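Independent School Governance
Course handout, Unit 2: Succession on the Board of Trustees

Instructors: Aino Vuorinen and Helmi Kiiskinen
Classroom: Pinholm Hall

Reading for this unit: the Rantala School bylaws (course packet, item 928) and the Skundby Academy case.

A board president holds office by vote of the trustees. The bylaws set the length of the term, the number of times it may be renewed, and the procedure for filling a vacancy. Students should be able to locate all three provisions in the Rantala text before class.

Most boards name a successor well before the sitting president steps down. The period of overlap allows the incoming president to attend meetings with the head of school, review pending gifts and become familiar with open building projects. 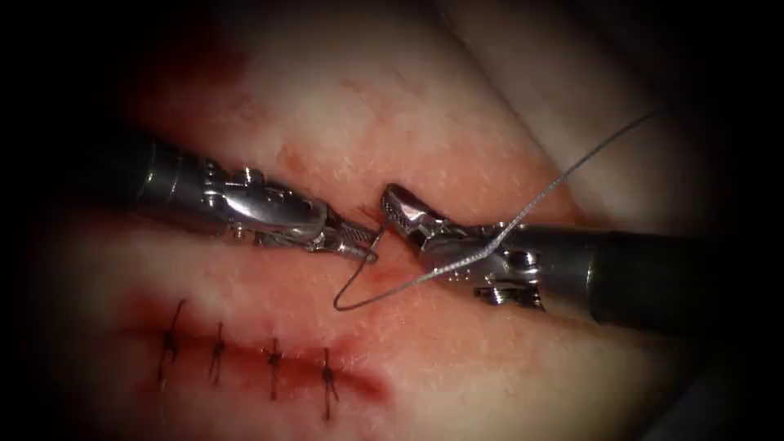 The Skundby case concerns a transition that took place during a capital campaign. The outgoing president had made the first request to a major donor, the Savutex Foundation, and the pledge was 70 percent paid when the new president took office in January. Consider who should have written to the foundation, and when.

A matching gift raises a further question. Its terms – deadline, minimum participation, permitted uses – bind the school regardless of who leads the board.

Written assignment: draft a one-page transition memorandum from the outgoing Skundby president to the successor. Submit it under course number 2908 by 5 p.m. on the day before the next seminar.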